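Clilcombe Bench Goods
Home > Bench > Trays and Sorters > Tular Parts Tray

Tular Parts Tray, 48 pockets
$48.00
In stock, ships from our own shelves

If you take things apart for a living, or just on the kitchen table after supper, you already know the trouble with screws. They all look alike until you try to put the wrong one back. We made the Tular for sewing machines, clocks, camera bodies, computers, door locks, fishing reels and anything else that comes apart in an order and has to go back together in that order.
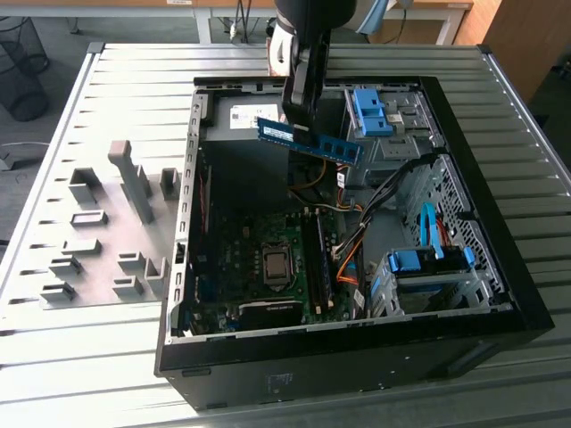
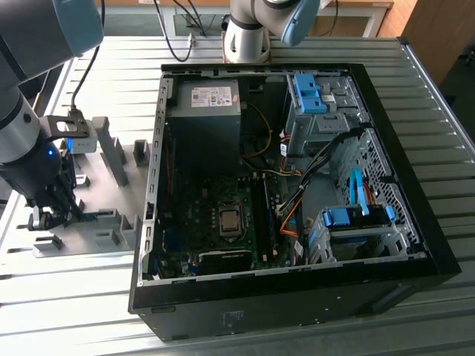 A desktop tower on its side with the side panel off.

Hammad Tarar wrote in to tell us that he'd used an egg carton for years and didn't see why he should pay for a tray, and then he bought one in September and his only complaint now is that the numbers could be bigger. "I wear my reading glasses for the screws anyway," he wrote, "but I'd rather not need them for the tray as well." Fair enough, Hammad! We passed it along to the people who cut the molds, and the numbers on the current tray are a size up from the ones on yours.

What it is

The Tular is a shallow tray with 48 numbered pockets, laid out in rows of 8. You start at the top left and work your way along, one pocket for each step of the job, and when it's time to put everything back you simply start at the far end and come home again. That's really the whole idea, and people have been doing it with muffin tins and pill boxes for as long as there have been small screws (we still have a muffin tin in the shop with somebody's typewriter in it, and we're a little afraid to touch it).

Each pocket has a rounded floor, so you can sweep a tiny screw up the side with a fingertip instead of chasing it into a square corner. The walls between pockets are a touch taller than the ones on our first tray, which used to let the lighter washers hop next door if you bumped the bench. Along the front there's one long trough for tweezers, a pencil, or the odd part that's too long for a pocket, such as a needle bar or a spring.

The write-on strip

Beside every row is a smooth white strip that takes an ordinary pencil and wipes clean with a damp cloth. We find most people write the name of the part they've just removed, and some draw a little arrow if a bracket has to go in a certain way around. You can use a fine marker if you like, but try it on the end of the strip first, as a few brands leave a gray shadow behind. It won't hurt anything. It'll just bother you if you're the kind of person who is bothered by that, and I am.

Flatness

We get asked about this more than anything else, so it has its own heading. A tray that rocks is a miserable thing. You set a screw down, the tray tips toward you, and the screw rolls off to live under the radiator. Molded trays like to curl up at the corners as they cool, and our early ones did it badly enough that we sent a whole batch back and had a rather long phone call afterward.

These days the trays sit under a weighted plate until they've cooled all the way through, and we set each one on a sheet of glass before it goes in its box. If it rocks, it goes in the seconds bin. Seconds are sold over the counter only, and they do fine on a towel, so ask if you're passing by.

Please keep your tray out of a hot car. One summer afternoon on a dashboard can undo all that work, and I'm sorry to say we can't replace trays that have been cooked.

The Barros feet

The feet on the bottom are from Barros and they're the soft, grippy sort. There are 4 of them, pressed into little sockets, with no glue. They hold well on wood, metal and painted surfaces. On a glossy tablecloth they don't do so well, and there we'd suggest the mat (sold separately, see the bottom of the page). If a foot goes missing, drop us a line and we'll send you another for the cost of the stamp.

We did try a cork-bottomed version for a while and it was very handsome – a few of you still write to ask for it – but cork soaks up oil and after a year on a sewing machine bench it smelled like one.

The lid

A clear lid comes with every tray. It snaps down on the two long sides and presses lightly on the tops of the pocket walls, so you can put the job away halfway through and carry the tray to a shelf without everything wandering. I would not turn it upside down or throw it in a toolbox. Very thin shims and the smallest watch screws can still creep under a wall if you shake it hard enough.

Lids are the same across all the trays we've made under the Tular name, so a new lid will fit your old tray. The trays stack as well, with the lid on or off.

Is there a magnet?

No, and we thought about it for a long time. Magnets are lovely for keeping steel screws where you put them, but they make the screws a little magnetic too, and clock and watch people don't care for that at all. If you'd like one, a thin magnetic sheet cut to fit will go under the tray between the feet and hold most steel screws through the bottom. You can take it out again for the fussy jobs.

Cleaning

Warm water and dish soap, then let it dry with the lid off. It can take a wipe of rubbing alcohol. Keep it away from acetone and from the stronger parts-washing fluids, which will cloud the lid and soften the tray. No dishwashers, please, for the same reason as the hot car.

Details

Length: 220 mm
Pockets: 48, numbered
Feet: 4, Barros, replaceable
Color: pale gray tray, white strips, clear lid
In the box: tray, lid, pencil, and a card with a blank layout you can copy

A word on the color. We chose pale gray because dark screws and bright screws both show up on it. We've been asked for black more than once, and we made a few, and then spent a good part of a morning looking for a black screw in one.

Shipping and returns

Orders placed before noon usually leave the same day. If the tray isn't right for you, send it back within a month in the box it came in and we'll refund the price of the tray. It doesn't need to be spotless, but do check the trough before you seal the box. We've had returns arrive with tweezers, a wedding ring (returned by the next mail, with great relief on both sides) and any number of pencils.

If you're ordering for a class or a repair cafe, write to us before you check out. We pack trays in cartons of 8 and can usually do something about the postage.

Goes well with

Clilcombe bench mat, gray felt
Spare Tular lid
Barros feet, bag of 4
Pad of layout cards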